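Section 4: Setting up the polling room and issuing staff passes

This section applies to all polling places in the Endale district, including the shared hall at Forkcombe. It should be read before the delivery of ballot boxes and kept at the presiding officer's desk.

4.1 Before opening

1. Check the register against the cover sheet. The Forkcombe register lists 1,228 electors. If the total differs, telephone the elections office at Drornness.

2. Hand each member of staff a pass. Passes are to be worn or carried throughout the day and shown on request.

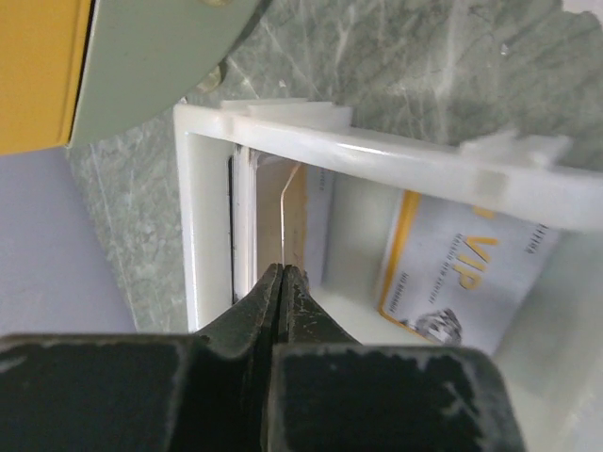 White plastic card holder.

3. Record the number of each pass in the staff log. A lost pass must be reported at once and its number struck through in ink.

Note: Candidates and their agents do not receive staff passes. They sign the visitors' sheet on arrival and are given a copy of the secrecy notice.

4.2 Arranging the room

4. Place the issuing desk where it can be seen from the entrance. Voters should be able to enter by one route and leave by another.

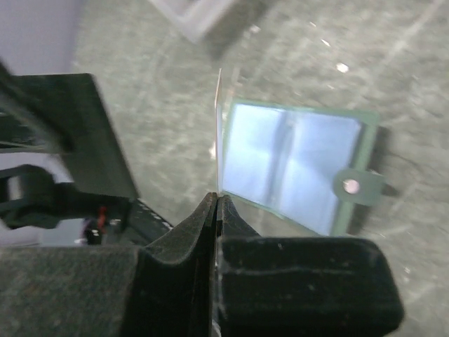

5. Set up the booths so that no voter can be overlooked from the desk, a window or the queue. One booth must be at a height suitable for wheelchair users.

6. Display the large-print notice and the list of candidates inside each booth. Remove any party material left in the room by earlier hirers.

Caution: Do not open the ballot paper packs until two members of staff are present.

4.3 Ballot papers

7. Count the packs. Forkcombe receives 1,000 papers in its first delivery. A reserve of 200 is held at Gistthorpe and will be released on the presiding officer's request. 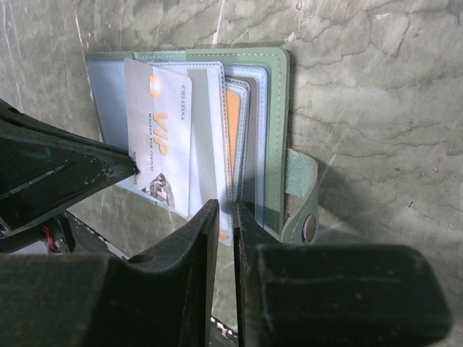

8. Enter the first and last serial numbers on the ballot paper account. Both members of staff must initial the entry.

9. Show the empty ballot box to those present, then close and seal it. Polling begins at 7 a.m. and no paper may be issued before that time.

4.4 During the day

10. Compare the papers issued with the marked register at noon and again at 5 p.m. Enter any difference in the log without altering earlier figures.
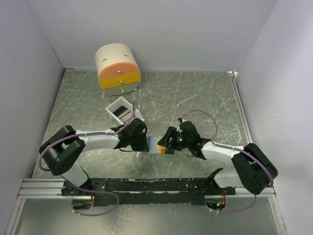 11. Spoilt papers are to be cancelled, placed in the envelope provided and replaced only when the original has been returned.

Note: Questions from the press should be referred to Drornness. Staff must not comment on turnout or on any candidate.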